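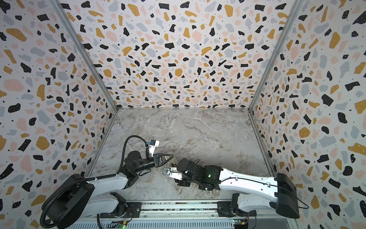 Zwei Roboterarme vor Wänden mit Terrazzomuster.

Kategorie: Serienförderung / Projektberichte

Zwischenbericht zur Serie »Restley«, Staffel zwei
Berichterstatterin: Serena Farina, Produktionsleitung
Stand: 16. Juli 2025

Sie haben um eine Einschätzung gebeten, ob der Drehbeginn im November zu halten ist. Nach meinem Dafürhalten ist er das nur, wenn zwei Dinge eintreten, auf die wir wenig Einfluss haben: ein unterschriebener Vertrag für die männliche Hauptrolle und eine endgültige Fassung der letzten beiden Folgen. Der Sender rechnet mit beidem. Ich würde vorerst mit keinem davon rechnen.

Drehbuch

Die Folgen eins bis vier liegen in abgenommener Fassung vor. Folge fünf ist in der dritten Überarbeitung, und ich kann nicht erkennen, dass sie gegenüber der zweiten gewonnen hätte. Der Handlungsstrang um die Werft wurde gestrichen, dann wieder eingesetzt, jetzt steht er als Rückblende im Buch. Der Autorenraum hält das für gelöst. Für die Finalfolge gibt es ein Exposé, das zwei verschiedene Enden anbietet. Eine Entscheidung war für Juni zugesagt und ist nicht gefallen.

Besetzung

Die Agentur Gentile vertritt unseren Hauptdarsteller und teilt seit Wochen mit, man sei sich im Grundsatz einig. Schriftlich haben wir davon nichts. Strittig sind weiterhin die Sperrzeiten, denn er ist parallel für einen Kinofilm im Gespräch, dessen Termine die Agentur nicht nennen will. Unser Regisseur Sandro Bortolotti hat vorgeschlagen, die Figur notfalls nach der zweiten Folge aus der Handlung zu nehmen. Das ließe sich erzählen, würde aber alles entwerten, was bisher an Büchern abgenommen ist. Eine Neubesetzung derselben Rolle lehnt er ab. Ich teile diese Haltung nicht und habe den Castingauftrag vorsorglich vorbereiten lassen.

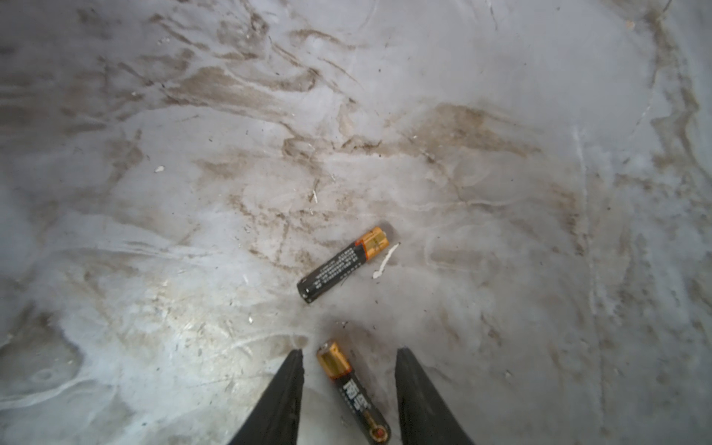
Bei den Nebenrollen sieht es besser aus, 49 Sprechrollen sind vertraglich gebunden. Offen bleibt die Richterin, für die das Buch in Folge drei eine deutlich ältere Darstellerin verlangt als in Folge eins. Auch das ist den Autoren bekannt.

Budget

Von der bewilligten ersten Rate sind 70 Prozent abgerufen. Der Betrag entspricht dem Plan, der Gegenwert nur teilweise. Bezahlt wurden Optionen, Motivsuche und Buchhonorare, darunter auch Honorare für Fassungen, die niemand mehr verwenden wird. Der Koproduzent Borkero hat seinen Anteil schriftlich bestätigt, den Zahlungstermin jedoch an die Besetzung geknüpft. Damit hängt auch diese Zusage an der Agentur.
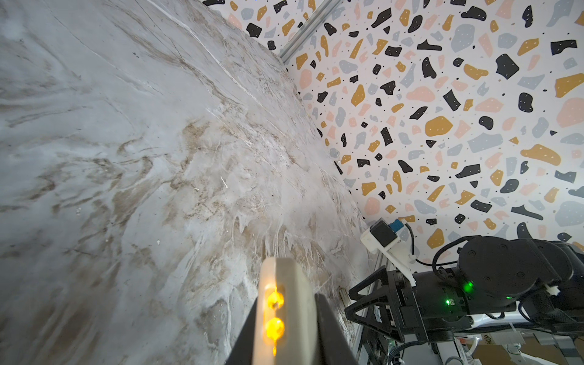 Für die Nachbearbeitung liegt ein Angebot von Plitum vor. Es ist günstiger als erwartet, enthält aber keine Korrekturschleife nach Bildabnahme. In der ersten Staffel haben wir drei gebraucht. Ich habe um ein neues Angebot gebeten und rechne mit einem höheren Preis.

Nächste Schritte

Ich bitte darum, die zweite Rate erst nach Vorlage des Darstellervertrags freizugeben. Bortolotti sieht das anders und wird sich gesondert an Sie wenden. Die Motivverträge lasse ich bis dahin mit Rücktrittsrecht verlängern. Der Kostenstand je Folge geht Ihnen mit der nächsten Abrechnung zu.

Kontakt | Impressum | © 2025 | Nach oben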